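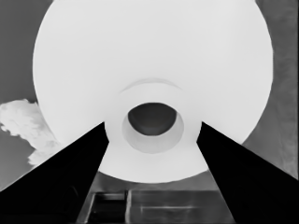
4. Placing the outdoor sensor

1. Choose a place in the shade, on the north side of the house if you can. Direct sun makes the reading too high.
2. Fix the bracket 182 cm above the ground — grass is better than paving.
3. Press the button for channel 11 until the Stivix base unit beeps two times.

Caution: do not fix the sensor near a boiler outlet or a kitchen vent.

5. Frost warning

1. Open Alerts and choose Frost.
2. Set the temperature. We recommend 2 degrees for young plants.
3. Press Save. 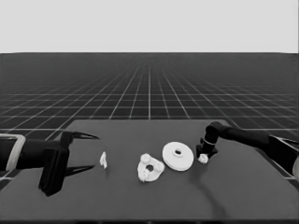

Why does the warning come when there is no frost on my lawn?
Air and ground do not cool at the same speed. Lower the setting by one degree and watch it for some nights.

Note: after changing the batteries, repeat step 3 of section 4.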